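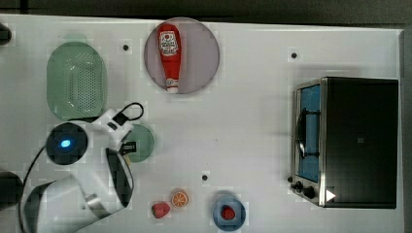

Halima Oyewole wrote on 2025-04-04:

Has anyone run the Fakico fingers next to the Stiltetti ones on the same arm, with the same controller? We have a bin of kitchen things to pick from, a mix of hard and squishy, and I keep reading that one is "better for soft objects" with no word on what was picked up or how hard they squeezed it. I'd also love to know if the wrist camera is any use once the fingers are closed, or if you all just go by the overhead view. We have to order before the end of the month, so even a half-finished answer would help.

Hi Halima, hi all,

You picked a great week to ask! We've had both sets on the bench since February and I finally have enough runs to say something. This is long, sorry, but I've been having far too much fun with it.

Setup first. One white arm on the edge of the table, one Forcombe controller, one wrist camera and a second view from overhead. The objects are a ketchup bottle on a big plate, a green colander, a small green plate, toy fruit, a bowl, a toaster oven with a door to pull, and some plush food that comes in and out. I moved things between batches but kept the object list the same for both finger sets. 726 grasp attempts in all: 263 with the Fakico fingers, 263 with the Stiltetti fingers, and then 200 more with the Stiltettis after I changed the closing profile. More on that below, it's the good part.

Hard objects: I'd call it a draw. Both will take the ketchup bottle by the body all day long if you come in square. Come in crooked and the Fakicos forgive you a little more, they seem to nudge the bottle straight as they close. The Stiltettis want you lined up. Neither one likes the oven door handle from above. I ended up teaching that approach from the side and would do so again with any gripper.

Thin objects: Stiltetti, easily. The small green plate is a nasty thing to pick up flat off a table, and the narrower tips get under the rim in a way the Fakico pads never did for me. I tried putting tape on the pads. Don't bother.
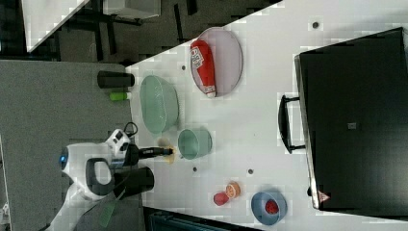 Did you have to retune the controller every time you swapped fingers? Only the closing speed and the force limit, and once both were saved as presets in Forcombe the swap took me less time than finding the hex key.

That said, save the presets under different names. I overwrote one of mine and lost most of a morning wondering why the strawberry kept shooting across the table.

On Halima's camera question: we use both views and I wouldn't give up either. The overhead one gets you to the object. The wrist one is what I trust for the last bit of travel, mostly for checking that the object is centered before I let the fingers close. Once they're closed the view is partly blocked, of course, but with soft things you can still see plenty around the sides, and you can watch how the object sits against whatever is underneath it. Run the cable with a generous loop at the wrist. Our first routing was too tight and it tugged the mount a hair on every full rotation, enough to spoil the calibration by lunchtime. 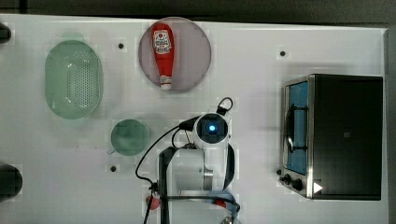

Wrist camera and cable loop, with the ketchup plate farther up the table and the oven at right.

Now the closing profile! Out of the box I had the fingers closing at one speed until they hit the force limit. Fine for the bottle, terrible for plush. The fabric bunches up, the fingers stop early on a fold, and then the whole toy slides out when you lift. So I split it in two: quick until first contact, then slow with a lower force limit and a short pause before lifting. With that profile the Stiltettis held on through the lift and the place in 181 of the 200 runs. I was grinning like a kid. Most of the misses were plush grabbed too close to one end, and I could probably fix those with a better approach.

I haven't given the Fakicos the same treatment yet, so please don't read that as a win for Stiltetti. It might help them just as much.
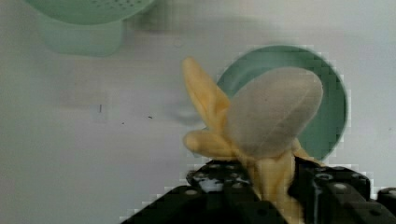 Plush banana over the green dish, from the wrist camera.

For Halima's bin I'd order the Stiltettis if there's anything flat in it, and the Fakicos if it's mostly bottles and your approach angles are sloppy. If the budget stretches to both, get both and two sets of screws, the little ones roll.

Next up for me is the Fakico rerun with the two-step close. Somebody from MacRitchie offered to lend us a third set with softer pads and I'd like to fit those in too. If you have an object that always beats your gripper, write back with what it is and how you approach it. I'll add it to the list if I can find one to buy.

The run log and both presets are in the shared folder under "fingers". The column called "slip" is my own judgment by eye, so argue with it all you like.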